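Section 4. Showing the arm a bin-to-bin transfer by remote control

Pleten station guide, for new operators

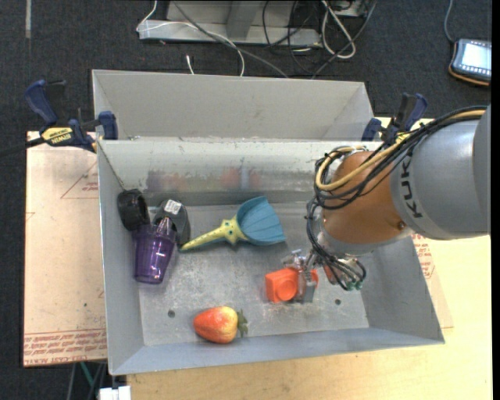
Elaheh Ranjbar

By the time you reach this section you should have been through the start-up checks in Section 2 and spent a good half hour or so simply driving the arm about with nothing in the bins. If you skipped that half hour (and I know how tempting it is, I skipped it myself), please go back and do it now. Everything that follows is much more pleasant when your hands already know which way the arm is going to go.

What we are teaching in this section is the plainest task we have: pick an object out of the front bin, lift it over the shared rim and put it down in the rear bin. One object at a time, one recording for each object. A finished set is 200 good recordings, and most people spread that over several sittings. The first full set for this station came to 2624 recordings before Behrouz Arabzadeh went through it and threw a great many out, and nearly all the ones he threw out had the same few faults, so I have tried to put those faults into the notes below where you will meet them.

4.1 Before you sit down

1. Check that the two bins are pushed together along their long sides, with the seam closed all the way along. Run a finger down it. If your fingertip drops into a gap, slacken both bar clamps, push the bins together by hand and tighten again.

2. Tighten the clamps evenly, a little on the left, then a little on the right, and back again. If you do one side up hard first, the other end of the seam opens and you will be chasing it all morning.

3. Give each bin a firm nudge from the side. Neither should slide on the table. A bin that creeps during a session is a real nuisance, because the early recordings and the late ones will no longer agree about where the rim is.

4. Follow the cables with your eyes from the housing of the arm, round the joint and down to the gripper. They are meant to have some slack in them. What you are looking for is a loop that could catch on a clamp handle or on the edge of a bin when the wrist turns.

5. Look at the floor on your way round the table. There are cables on the carpet behind the bins, and the safest route to the far side is the long one.

Caution: Never reach into either bin while the arm is enabled. It does not matter how slow the speed setting is, or that the object is only just out of place and you can see precisely how to fix it. Press pause, wait for the status line to read HELD, and only then put your hand in.

Note: The right-hand clamp is the one people forget, as the arm and its cables tend to hide it from the operator's seat. Stand up and look at it properly.

4.2 Laying out the objects

6. Choose up to six objects from the Plistetti box. We like a mixture: something blocky, something rounded, something with a handle, something shiny. The toy strawberry and the toy scoop are good old friends by now and I would suggest them for anybody's first session. The strawberry has a shape that forgives you, and the scoop makes you think about where to take hold.

7. Put them into the front bin by hand. Please do not arrange them nicely! Everyone does this at first, with a neat row and a polite space between each one, and the arm then learns to expect a neat row. Let some of them lie on their sides. Let a few huddle together in a corner, so that there is always something awkward waiting for you.

8. Leave the rear bin empty for the first recording of each round.

9. Lay at least one object near a wall. The walls slope, and the gripper has to come down at a slightly different place than it would in the open floor. You will want plenty of these in your set, as they were badly short in ours until April.

Note: The see-through cup is harder than it looks. It shows bright reflections, and on the camera view it can be difficult to tell the side of the cup from the shine on it. Save it for when you have warmed up, and look over at the real bin as often as you need to.

Note: The scuffs and pale marks on the bin floor are fine. Mahnaz Shojaei once spent a whole Wednesday afternoon trying to polish them away, bless her, and we then had two kinds of bin floor in the recordings instead of one. Wipe out crumbs and dust with a dry cloth and leave the rest.

4.3 Taking hold of the first object

10. Sit so that you can see both bins and the screen without twisting your neck. Rest your elbows on something. If your arms are floating in the air they will be trembling gently before you have got through ten recordings, and the gripper will copy them.

11. Press and hold the enabling switch, then bring the arm in over the front bin from the right. Keep it well above the rim until you are over the object you have chosen.

12. Start with whichever object you can come straight down on, usually one lying out on the floor with room on both sides. Say its name aloud if that helps. It sounds daft, but it stops you changing your mind halfway, and a recording where the operator heads for one thing and then wanders off to another is no use for this task.

13. Press RECORD. Wait for the tone.

14. Pause above the object for a slow breath, with the gripper open, and turn the wrist until the fingers will close across the narrower way. For a block that means square to its sides. For the scoop it means across the handle, well away from the knobbly collar where the handle meets the head.

15. Come down steadily. Do not stab at it, and do not creep either. The speed you would use to put a full mug of tea on a table is about right.

16. Stop just before the finger touches the floor of the bin. If you hear a scrape you have gone too far; lift slightly and carry on. A light scrape does not spoil the recording, and the arm does need to see how you recover from one.

17. Close the gripper and wait until the grip light is steady before you lift.

Caution: If the gripper closes on the bin wall, or presses down on the floor hard enough for the arm to complain, release the enabling switch at once. Do not try to steer out of it. Follow the recovery steps in Section 7 and mark the recording as SPOILED.

Note: There are round holes in the floor of the front bin. They do no harm, but a finger tip can find its way to the edge of one if you come down beside it. Move the object by hand between recordings if it keeps settling there.

4.4 Over the rim and down

18. Lift straight up until the object is clear of the rim with room to spare. Then move back over the seam. Two separate movements, please, for your first set. Later on you can blend them into a curve, which is quicker and looks lovely, but beginners who try the curve generally clip the rim with whatever is hanging out of the gripper.

19. Watch the cables as the arm crosses. If they drag over a clamp, stop, lower your route or raise it as needed, and record that object again.

20. Come down inside the rear bin until the object is nearly resting on the floor, then open the gripper. Dropping from a height is quick and cheerful and ruins the recording, as the object may bounce anywhere and the arm learns that letting go early is perfectly good manners.

21. Lift clear, wait for one slow breath and press STOP.

22. Mark the recording. The Prundico screen offers you GOOD, UNSURE and SPOILED. Use UNSURE freely. Behrouz looks at every one of those himself and would much prefer a long list of them to a bad one tucked in among the good.

4.5 When you miss

You will miss, and often, and I would ask you not to be too cross with yourself over it. If the object slips from the gripper and lands back in the front bin, keep recording. Open the gripper, go up a little, have a look at where it has ended up and try again. These second tries are some of the most useful material in the whole set, and for a long time we were foolishly deleting them.

If you miss three times with the same object, stop and mark it UNSURE. By then you will be annoyed, and it shows in the movements.

If an object goes over the side of the bins altogether, press pause, wait for HELD, fetch it and mark the recording SPOILED.

4.6 Finishing a round

23. When the front bin is empty, raise the arm well above both bins, release the enabling switch and wait for HELD.

24. Move the objects back to the front bin by hand and lay them out afresh. Swap at least two of them for others from the box.

25. Check the seam and both clamps again before you carry on. It takes no time at all once you are in the habit.

26. Write the round number and your initials in the station book. If you changed anything, even something as small as a clamp moved a thumb's width, write that down too. Aled Griffiths reads the book every morning and will come and find you if it is blank.

Take a proper break after every third round, away from the screen. When you feel steady with single objects, go on to Section 5, where Manouchehr Rashti explains how to separate two objects that are touching before you pick either of them up.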